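Soft toys, hard carpet: an afternoon with Debashish Pramanik 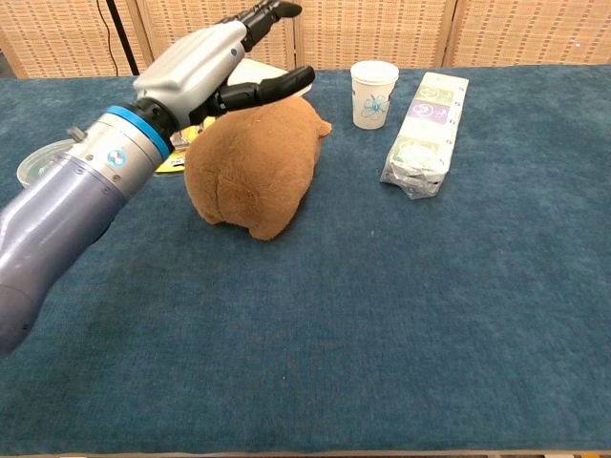
Wickramasinghe Toy Library – Sorting and Mending Team
Thursday, September 13, 2018

Debashish Pramanik has views on stuffing. He has had them since long before he joined the sorting and mending team, but now there is a room to have them in, and a kettle, and people who can't easily leave.

I asked him first about the brown one, the plush creature on the blue carpet. Is it a capybara?

"It's a capybara on Mondays," he said. "The little ones say guinea pig. One grandfather was very firm that it was a bear, and I let him have it as a bear. It went in the loans book as 'brown animal, round', and I stand by that."

The book is his. It is a Skutton ledger with a cracked spine, and by his own account it has reached entry number 2636, though the early pages were kept by someone with a fountain pen and no interest in legibility. Each toy gets a line when it arrives, another when it is mended, and a third if it fails to come home.

"People are very honest about jigsaws. They ring up in tears over a piece of sky. A soft toy, though, gets into the bed, and then you're asking a parent to go in and take it out of the bed. I've never once pressed the point."

The table carpet was his idea too. Before it there was a bare top, and he disliked the way everything slid about when he was trying to brush it. The carpet is an offcut from a shop called Fustier, in a deep teal blue that he says was unpopular with the shop's customers and therefore cheap. He cut it himself. One side is not straight and he would rather I didn't mention which.

"You put a fluffy thing down on carpet and it stays put. And you can see what comes off it. Pale fluff on that blue, you can't miss it. On the old table I was finding it in my tea."

What does he look for, when a new one comes in?

"Seams first. Then eyes, if it has eyes. I give the eyes a good tug and if the owner's child is watching I turn my back to do it. Then the squeeze. You want it to come back at you. If it stays squeezed, the filling's gone to lumps and you're in for a long evening."

He demonstrated the squeeze on a rabbit from the shelf. It stayed squeezed. He put it back and we talked about something else for a while.

The brown animal came in a box of 29, all soft toys, left by a nursery that was moving premises. He had hoped for building blocks. Most of the box was bears, with one crocodile that had been washed at a temperature he prefers not to think about. The capybara, or guinea pig, had caramel fur that he calls "properly fluffy, the sort you can brush backwards", and he admits to brushing it for longer than it needed.

"I don't have favourites," he said, and then, after some thought, "I have five."

Repairs are done with a curved needle and a waxed thread he buys on reels of 1000 metres, a quantity he considers modest. He won't use glue. There was an episode with glue, concerning a hedgehog, and the team has agreed that it is closed. For surface cleaning he uses a damp cloth and a pet brush made by Fuvby, sold for long-haired cats.

"It says on the packet that it calms the animal. I can't say I've noticed a difference in the bears."

Members may borrow up to 5 toys at a time, and he thinks that is too many for anyone under three, who will only want the box. From October the soft toys will move to the lower shelves by the window, where small children can reach them without climbing on their brothers. He is in favour, with reservations. Lower shelves mean more handling, and more handling means more seams.

Before I left I asked whether he had kept any toys of his own from childhood. He said there was an elephant, somewhere, at his sister's house, and that it was almost certainly lumpy by now.

"She says it's fine. She's never squeezed it."

The sorting table is open on Thursday afternoons from two. Bring toys clean if you can, and dry in any case. Jigsaws go to the other desk.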